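Cat scratching post

A scratching post is an upright or sloping support covered in rope, carpet or bare wood, on which a domestic cat can pull its front claws. Scratching strips the worn outer layer from each claw and leaves scent from glands in the paws.
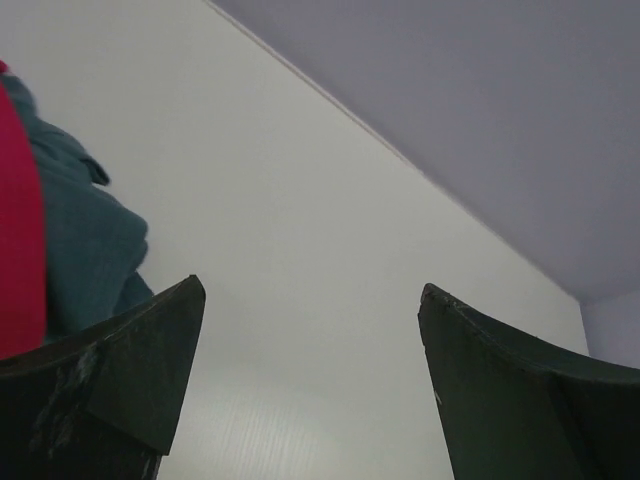 Posts are normally wound with sisal – a stiff plant fibre – laid in tight turns and glued at both ends. The base must be heavy enough to stop the post tipping when the cat leans on it at full stretch.
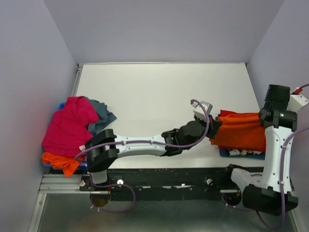
Replacement

Rope is renewed once the core shows through. Old rope still carries scent, so part of it may be kept on the new post.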